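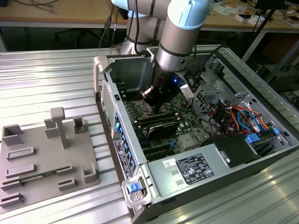

From: Baiba Lapiņa
To: Skasavus hardware list
Date: 02/09/2024
Subject: Re: Old tower, is it worth opening up?

Hello Uldis, and hello everyone,

Uldis Sakalauskas wrote:
> I've been handed an old tower from the Flolska office and would
> like to get more memory into it before I pass it on to my nephew.
> I've never had the side off one of these. Do I stand it up or lay
> it down? And what do I do about all those wires?

Lay it down, please! I did my first one standing up on the kitchen floor, with a flashlight in my teeth, and I dropped a screw behind the power supply that rattled in there until the day the thing went to recycling. On its side, with the panel off, you can see straight down onto the board, and the memory slots are right there in their rows.

Unplug it first, of course, and hold the power button in for a few seconds. Then take a picture with your phone before you touch anything (I know I say this every time, and Ivars is allowed to roll his eyes). The orange, red, blue and yellow wires look like a plate of noodles, but you can mostly leave them be. If a SATA cable is in your way, pull it by the plug and never by the cable, and note which socket it came from.

About the memory: find out what the board takes before you spend any money. I once bought 4 sticks from Zariņš that wouldn't go in at all, and they were very nice about it but I still paid the postage both ways. Do blow out the dust while you're in there, too. Mine had been under a desk since I don't know when, and I ended up doing it out on the balcony in July with a scarf over my nose.

Write back and tell us how you get on. I have 2 spare drive cables in the drawer if you want them.

Warmly,
Baiba

3 shares | 4 comments

Ivars Ramanauskas: Eyes rolled. She's right about the phone picture.

Inese Kütt: Push the stick down until both ends click. I stopped too early and got nothing but beeps.

Định Đoàn: Which model is it, Uldis? I may have the manual.

Uldis Sakalauskas: Will look at the label tonight. Thank you all, and yes please to the cables, Baiba.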